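Robot vacuum stalls at the sofa: clearing the fault

Our Drukitz stopped in August with error 928, drive wheel blocked. A throw pillow had slid off the seat, and its zipper pull was wound into the side brush. Switch the unit off at the main switch before turning it over. The pause button leaves the brush motor live. Stand pillows upright, well back on the seat.
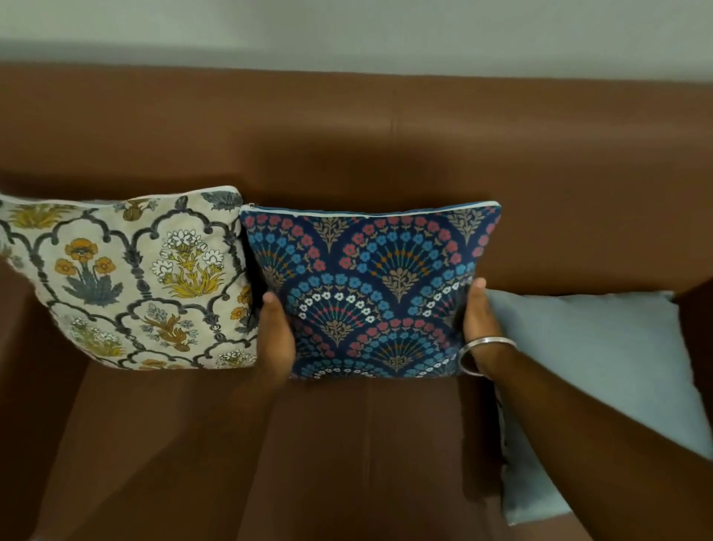 Cut wound thread with a seam ripper, then turn each wheel by hand. Replace the brush if the shaft wobbles.

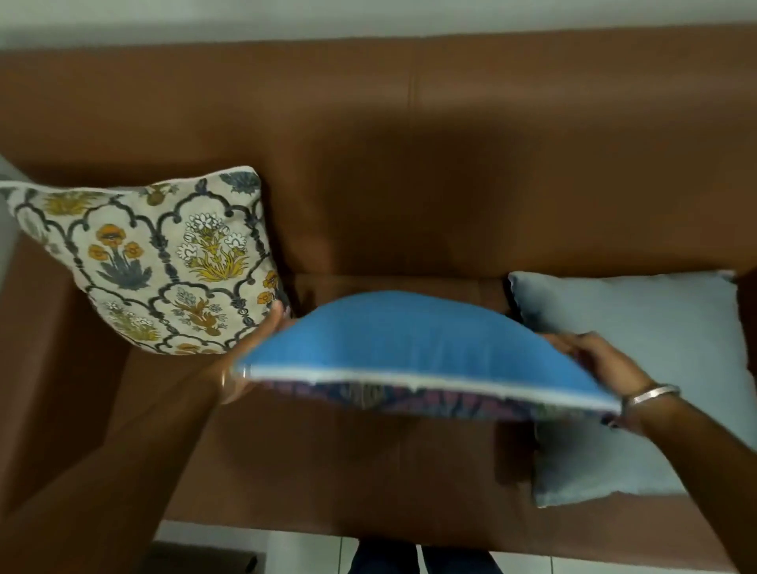
Placing a cushion on the sofa, two hands on the sides.

Run one cycle with someone in the room. If 928 returns, the wheel motor has probably overheated and needs a new fuse, part 3570.
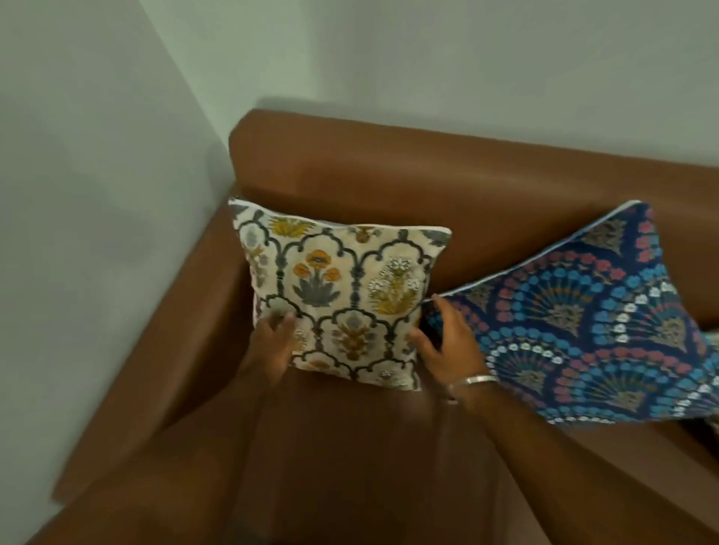
Gwion Gethin writes that his Esov showed the same fault, and that the brush restarted in his hand while it was only paused. He now takes the battery out first.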